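Home | Tickets | Knowledge base | Log out

Ticket 3218, opened 2019-08-21 by Delia Salinas

Hi all! The white tube rack in the bench room still wobbles (same one I moaned about in February). I tried felt pads and a bit of tape, no luck, so now I'm wondering if it's the Skitwood tabletop.
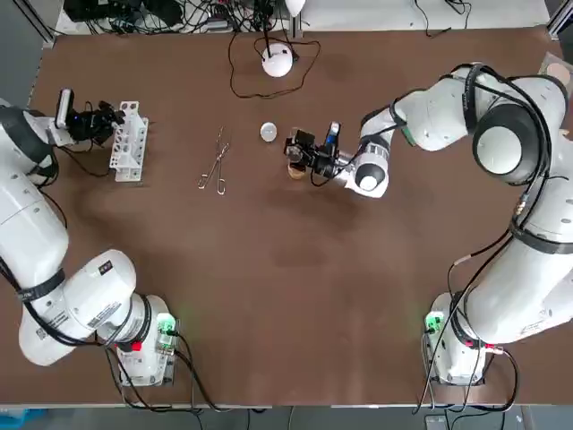 Plolholm Bench Support Team

Catalina here. Try the rack on a different spot first, Delia, then turn it end for end! If the wobble follows the rack, I'll print you another one. Leaving this open.

We use cookies to keep you signed in. Accept | Settings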